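Drurnden Robotics Club
Bench inspection checklist, picking project
Sheet 2, January
Inspected by: Viorica Petkov
Marks used: OK / Fix / Not accepted / Ask again

The team asked for a sign-off before the regional entry goes in. I have gone through the sheet in the usual order. Where I was told something and could not check it, I have written that I was told it.

1. Bench and clamps

1.1 Bins held down: OK
Bar clamps are on. I pushed the bins by hand and they stayed put. I would still like them tightened at the start of every session, with initials in the book. The last three sessions have no initials.

1.2 Tape marks on the bench: Ask again
Blue tape is down on the left. Two members gave me two different answers about what it lines up with. Write it on the tape.

1.3 Surface of the bins: Fix
Scraped and scuffed inside, worst on the back wall. The team calls this cosmetic. Perhaps it is, but the log has no entry for a wall contact since the Fenus gripper code was put on, and I find that hard to believe. Run a cloth over the walls and floor, and if it snags, sand the spot.

1.4 Loose bits on the bin floor: Fix
Sweep before each run. Slivers and crumbs get into finger joints.

2. Arm and cables

2.1 Emergency stop within reach of the operator: OK
Tested twice. The arm stopped both times.

2.2 Cable slack at full reach: Not accepted
I was told the yellow cable "has always been like that". It loops over the housing and there is no written check of it at full stretch. Move the arm slowly to all four corners of the bin with a second person watching the cable, then write down what they saw.

2.3 Fingertips: Fix
Green tips are fitted. No spare set in the drawer, and the order from Yordanov has been "on its way" since before the holidays. No tips, no runs.

2.4 Speed limit set: Ask again
The setting on the laptop is 200. The setting on the printed card is 109. One of these is wrong and the team could not say which. Use the lower one until somebody can.

3. Test objects

3.1 Mixed set in use: OK, with doubts
Five objects in the front bin, among them a red block, a blue pad and a black fabric bag or pouch. It is a fair spread of hard and soft. Several are lying against a wall or in a corner, and I would like the results for those kept apart from the ones in the open middle of the floor. One success rate for the lot tells me very little.
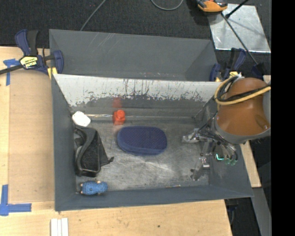

3.2 Straps and tabs: Fix
Fabric items with flaps or loose ends can catch in the linkages. Keep scissors at the bench, and do not pull a trapped item free with the motors live.

3.3 Shiny surfaces: Ask again
The red block throws a reflection on the wall behind it. Has anyone checked that the Flarkeo vision module does not pick the reflection? "It seems fine" was the answer I got.

4. Records

4.1 Run log: Not accepted
The poster claims 2,881 attempts. The log I was shown holds 348. I was told the remainder are on a member's own laptop. Bring the laptop, or change the poster.

4.2 Failed picks written down: Not accepted
The columns are there and hardly used. Drops, double grabs and anything a member nudged by hand all count as failures and must be entered.

4.3 Operator named for each run: Fix
"Team" is not a name.

Result: not signed off. Slow runs may go on with an adult at the stop button, once 1.4 and 2.3 are done. I will look at 2.2 and 4.1 myself before the entry form is posted.

V. Petkov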